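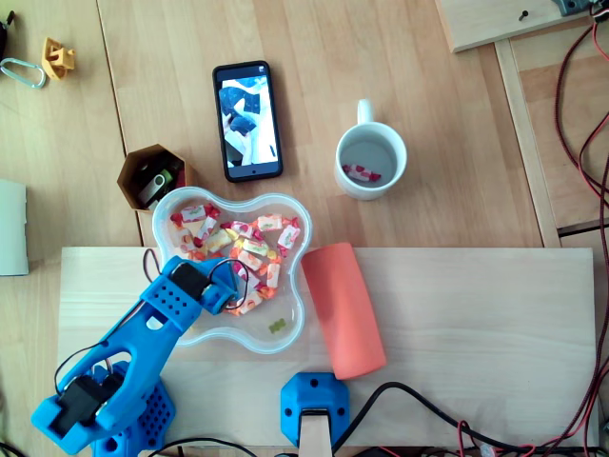 Wrapped sweets in a clear bowl with a lobed rim.

Setting Out Sweets for Visitors
Guidance for front-of-house staff, Clirnness Visitor Services
Last revised 02/03/2025

A bowl of wrapped sweets is provided at each of our reception points. The following procedure applies to the main desk at Clirnness and to the smaller desk at the Morelli Rooms.

What you will need
One clear plastic bowl from the reception cupboard
Individually wrapped sweets from the current stock
A clean, dry cloth
Washing-up liquid and warm water
A lidded tub for the remaining stock

Choosing the sweets
Only sweets in sealed individual wrappers may be put out. Twist-wrapped fruit sweets are preferred, as visitors can pick them up by the ends without handling the others. Wrapped gummy sweets may be added in small numbers. Loose sweets, chocolate and anything containing nuts should not be used.

Keep the original packaging until the batch has been finished. Reception staff must be able to show the ingredients list to any visitor who asks for it. Many gummy sweets contain gelatine, and this should be checked before they are offered as suitable for vegetarians.

Preparing the bowl
1. Wash the bowl in warm water with a little washing-up liquid. Bowls with a wavy outline collect dust and sugar in the folds, so run the cloth along the inside of each one.
2. Rinse and dry thoroughly. Paper wrappers will stick to a damp surface.
3. Look over the sweets before they go in. Remove any with a torn or untwisted wrapper.
4. Fill the bowl to a little below the rim. A heaped bowl tends to spill when visitors reach across it.
5. Place the bowl on a flat part of the table, within reach of a seated visitor. Telephones, keys and paperwork should be kept clear of it.

Checking during the day
The bowl should be checked at opening time and again after lunch. Remove empty wrappers and bring the remaining sweets together before adding more. If only 2 or 3 are left, take them out, wipe the bowl and refill it — older sweets should then go on top.

At closing time, empty the bowl into the lidded tub and return both to the cupboard. Every 7 days the tub itself should be emptied and washed.

Ordering
Stock is ordered through the Fostemitz stores list. The January order was for 2,000 sweets and covered both desks. Requests for additional stock should be made in writing to the stores office before the tub is empty.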